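4.2 The open afternoon at Harnville 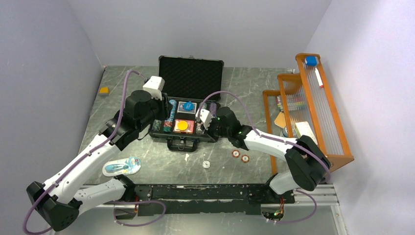
We had gone back and forth for some weeks over whether to let visitors in at all, and it was Lilian Kariuki who finally settled the matter by pointing out that the people who had been kind enough to answer our first questionnaire had never once been near a pair of working arms. It seemed a little unfair to ask them what they thought of a thing they had only read about. So in July we opened the laboratory from two o'clock until the early evening, put the kettle on, and invited anybody who cared to come.

The station used for the visit is shown in Figure 3. Two arms share one table and reach in from either side, and the task we chose was built around a carrying case of poker chips and playing cards, with the lid up. We wanted something most people would know at a glance (our earlier trials at Clavness had used machine parts, and very few of the guests there could tell us whether a given move was hard or easy). Chips are small, they sit close together in their rows, and a good many visitors had handled them at a kitchen table at some point in their lives, so they came with opinions already formed, which was a great help to us!

Guests stood behind a low rope and were free to stay as long as they liked. Chiharu Ogura gave a short talk at the start of each session and then kept quiet on purpose, and Suqin Luo wrote down what people said, word for word where she could manage it. Nothing was scripted. In all we collected 1,306 separate remarks, which were later sorted by two of us working apart and then compared over a rather long lunch.

The largest group of remarks had to do with the grippers and the space they had to work in. Visitors leaned forward when a gripper came down towards the tray, and several told us they had been holding their breath. Children tended to ask about the cards, and whether the arms could shuffle. Adults more often asked who would be blamed if something were dropped, a question we had not expected and which we take up again in Section 5.

Figure 3. The two-arm station with the open chip case on the table.

Contact: Sachiko Sugiyama, Harnville | Back to top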